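Home | Bench Notes | Tips by Task | Parts | Contact
Last updated: June

Workshop tips: recording suturing examples for a learning system

These notes cover tabletop suturing with two teleoperated instruments on a tissue bench. They come from the Flirnent set, recorded at the Treltau shop, and apply to most short, repeated manual tasks.

Define the unit before recording. We use one stitch per episode: pick up the needle, drive it, pull through, tie, trim. Long recordings can be split later, but the split points will be argued over. Write the start and end conditions on a card and tape it to the console.
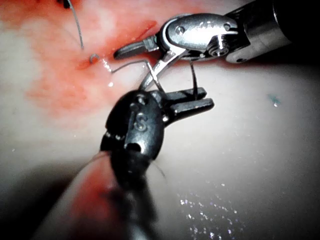

Check focus at working distance. A wrist camera sharp at arm's length can be soft at the jaws, and the jaws are where the information is. Clean the lens with a dry swab at every reset. Fluid on the lens is the most common reason we discard an episode.

Keep hand styles separate. If one operator regrips the needle twice and another never does, tag the episodes by operator code. The Grarkberg trainer will average the two styles if they are left untagged, and the result is hesitation at the handover.

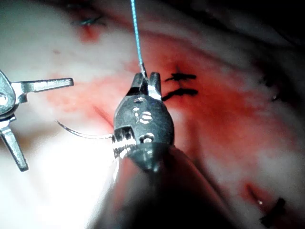

Wrist view: blue thread above the jaw tips, curved needle to the left, black stitches to the right.

Leave finished stitches in place for part of the set. A policy trained only on clean tissue tends to treat an old knot as a target. In our set of 401 episodes, 145 start with at least one stitch already tied. Move along the incision between episodes and vary the spacing.

Record a fixed view with the wrist views. The fixed view settles most labeling disputes, mainly over which instrument holds the needle and when the other one let go. Sync all cameras to one clock — matching by eye costs more time than the cable.

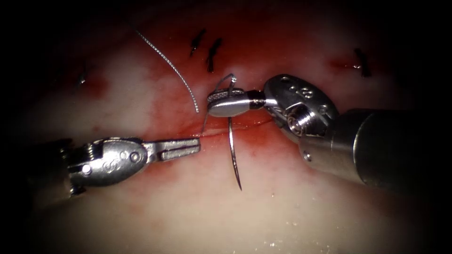 Fixed view: left jaws open, right jaws holding the needle at the incision.

Lighting: set exposure on the metal, then check the tissue. Wet surfaces and polished jaws clip first. Dark corners are acceptable if the work stays central. Lock exposure and white balance for the whole session.

Keep the failures. Dropped needles, torn bites and snagged thread go in a separate folder with a one-word label. Some 200 of ours were useful for recovery training. Do not mix them with the good episodes, and do not trim the seconds before the error.
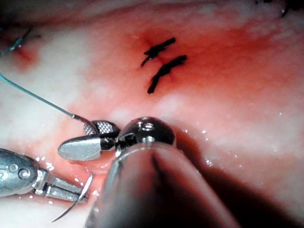 Thread length matters more than expected. Cut every piece to the same length for the first block, then vary it. Long tails drift across the view and hide the entry point. Short ones force awkward ties that do not generalize.

Name files by session, operator code and episode number, in that order. The Agudelo logger accepts free text in the name field; leave it blank. Back up before cleaning the instruments. At 700 megabytes per episode, copying can run through the cleanup.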